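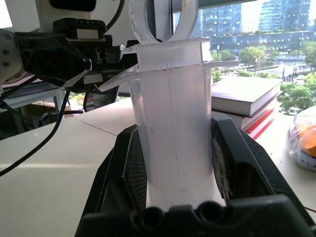 *Frosted white plastic with a ring handle, scuffed at the edges.*

# Trestance Syrups and Cordials

Welcome, and thanks for stopping by! This repository holds a hand-typed collection of old household recipes for fruit syrups, cordials, shrubs and sweet vinegars, most of them from in and near Adstead. I started typing them up one February when the weather was too miserable to do much else, meaning to save a couple dozen of my favorites, and well, the folder kept growing.

There are 1,042 recipes in the current release. They come from three places:

- **The Cavero notebooks**, a run of kitchen notebooks with a lot of raspberry and red currant in them, plus a surprising amount of advice about corks
- **The Sasaki box**, a tin of loose index cards, strong on plum, ginger and citrus
- **Loose clippings and church supper booklets**, which I have lumped together under `misc`

## What's in the folder

| File | Contents |
|---|---|
| `recipes.csv` | One row per recipe |
| `notes.csv` | Margin notes, 1,511 of them, linked by `recipe_id` |
| `units.csv` | My guesses at old kitchen measures |
| `spelling.md` | How I handled odd spellings |

The columns in `recipes.csv` are `recipe_id`, `source`, `title`, `main_fruit`, `sugar_raw`, `liquid_raw`, `method` and `yield_raw`. Anything ending in `_raw` is typed just as it was written, so you will meet "a good teacup," "sugar to the weight of the juice" and my own favorite, "enough." Please don't tidy those columns if you send me a correction — I'd much rather keep the teacup and argue about its size in `units.csv`.

## About the measures

Measures were the hardest part by a long way. A teacup in the Cavero notebooks seems to be a bit smaller than one in the clippings, and the Sasaki cards switch between ounces by weight and ounces by volume, sometimes on the same card. Where a recipe gave both a cup amount and a finished bottle count, I worked backward and wrote down what I got. Only 380 recipes have a yield at all, so for the rest you're on your own with a measuring cup and some patience. 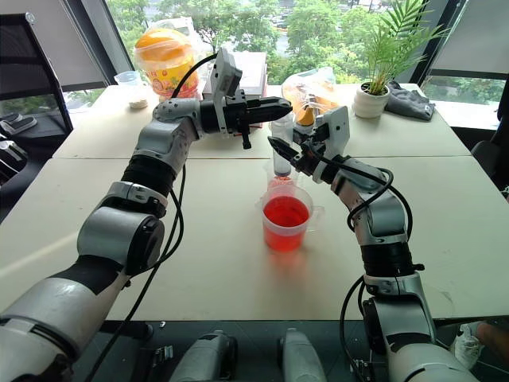 My working rule for red fruit is to measure the juice after straining and before any sugar goes in. The older recipes mostly assume this without saying so, and if you measure afterward instead, the syrup comes out thin and you'll wonder what you did wrong (I certainly did, with a whole batch of currants). For lemon and ginger it matters a good deal less.

## Things to watch out for

- Some recipes appear twice with different titles. I left them in when the wording differed by more than a line or so.
- `main_fruit` is my call. "Summer cordial" could be almost anything, and I went by whichever fruit was listed first.
- A few methods stop partway through. The rest of the card is missing, and I didn't want to make up an ending.
- Storage advice is copied as it stands and is **not** safe guidance for modern canning. Please follow a current, tested source for jars, acidity and processing times.

## Using it

Everything is plain UTF-8 text, comma separated, with a header row. It opens fine in a spreadsheet, though some programs like to turn "1/2" into a date, so set the `_raw` columns to text before you import. I have lost an evening to that one.

You're free to use, share and adapt the collection under CC BY 4.0. A mention of Trestance is plenty.

## Changes

**October 14, 2023** — added the last of the Sasaki cards, fixed the rhubarb rows that had slipped over by one column, and split the margin notes into their own file.

Still to do: the quince pages, which are sticky and slow going.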